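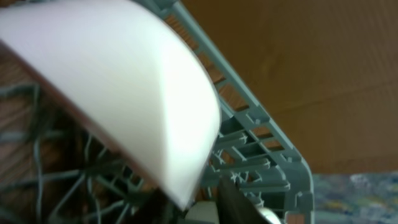
Work on the Numel arm at the Fultby shared workshop has moved from building to testing. The arm has been bolted to the end of the long table since early August, and members who come in on Tuesday evenings will have seen it running, or at least seen it switched on with the cover off.

For those who missed the earlier items, Numel is the name the group gave to a tabletop arm that members have been putting together from bought motors, printed parts and whatever was in the metal drawer. The plan was to have something that could do plain kitchen jobs: pick up a plate, put it in a rack, move dry food from one tray to another. The jobs were picked for being easy to set up on a table and easy to judge by eye.

Kwok-wai Ko has done most of the assembly and all of the wiring. The controller is a Flernine board, the second one we have had. The first would not hold its settings after a power cut and went back to the seller. The replacement has been fine so far, although the connector for the wrist camera is on the side that faces the wall, and anyone who needs to unplug it has to loosen two clamps and swing the base around. Kwok-wai plans to make a short extension lead. If you have a spare right-angle plug of the small type, please leave it in the tray by the door.

The gripper

The gripper has taken more time than the rest of the arm put together. The present version follows a drawing by the Chaudhry family, who joined in the spring and have a small lathe at home. It has two fingers that stay parallel as they close. Earlier fingers swung in on a hinge, and that was all right for blocks of wood but poor for anything with a rim. A plate would tip as the fingers met it and the arm would carry on with the plate leaning.

With parallel fingers the plate stays closer to the angle it started at. The harder part now is the speed of the move after the pickup. The arm was set to go as fast as it could between points, and a large plate held by its edge has a lot of weight out past the fingers. We brought the top speed of the wrist down to 400 on the controller's scale, from 1018, and left the shoulder alone. It makes the whole job slower to watch. The plate can still swing if the arm stops short, so the next change will be to how it slows down and not to the top speed itself.

The dish rack is a plain plastic one and is staying on the table for now. Please don't take it for the sink. Its position is marked with tape underneath, and if it gets moved by even the width of a finger the saved points are off and someone has to go through them again with the hand controller. A cardboard wall stands behind the test area to give the camera a flat background. It should stay where it is too.

Rice

The second job is rice, and this one was Kwok-wai's idea. Dry long-grain rice is cheap, it pours, and it shows up well on a dark tray. The arm picks up a scoop, takes rice from one tray and tips it into the other. After each run we look at what is left behind and where it went. 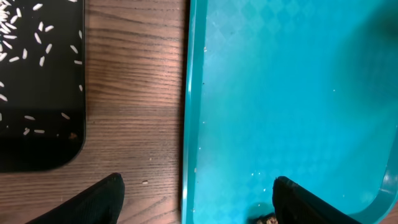

Rice grains on the black tray, with the teal tray to the right and a stray grain on the table between them.

Grains outside the trays are the main thing we want to cut down. The gap between the trays can be closed up, and a few members have suggested simply pushing them together, but the rim of the teal tray is raised and the scoop needs room to come down beside it. We tried a strip of card as a bridge. It caught the underside of the scoop and was taken out again.

Light matters more than we expected. The teal tray has a shiny rim that throws a bright line back at the wrist camera, and small pale specks on the tray floor are hard to tell apart from glare in the camera picture. The overhead lamp has been turned so that it points at the ceiling. A darker mat inside the teal tray would help as well, and if anyone has an offcut of thin black rubber, it would be used.

There is also the matter of crumbs. The wrist camera sees everything on the table at very close range, and a crumb looks a good deal like a broken grain. Please wipe down the long table after eating on it — the brush is on the hook under the window — and do the trays too if you have used them for sorting screws.

The software

The arm can be driven in two ways. One is the list of saved points, used for the plate. The other is by hand, with the controller, and this is how the rice runs have been done. Each hand-driven run is recorded along with the wrist camera video. The aim is to have 100 clean runs of the rice job before trying to get the arm to repeat it without a person at the controls. Runs where the scoop misses or the operator stops to talk are kept in a separate folder and don't go toward the total.

More drivers are needed. It takes one evening to get used to the controller, mostly to the fact that left and right swap when the arm reaches across itself. Younger members can drive with an adult at the stop button. Long sleeves should be rolled up, and nobody should reach over the table while the amber lamp is on.

Costs and parts

The group has spent more on motors than planned. Two of the wrist motors were replaced after the old gripper was found to be too heavy for them, and the lighter set is now fitted. The old pair still work and are on the shelf in a box marked 1843, a number from the carton they came in that has no other meaning. Anyone with a use for them can sign them out.

Printed parts for the forearm are still the first version. They flex a little when the arm is stretched out to the far corner of the table, so for now the trays and the rack are kept close in. A stiffer forearm has been drawn up and will be printed when the large printer is free from the sign project.

The arm will be running on Tuesday from 7 p.m. Bring your own plate if you want it tried, but bring one you don't mind losing.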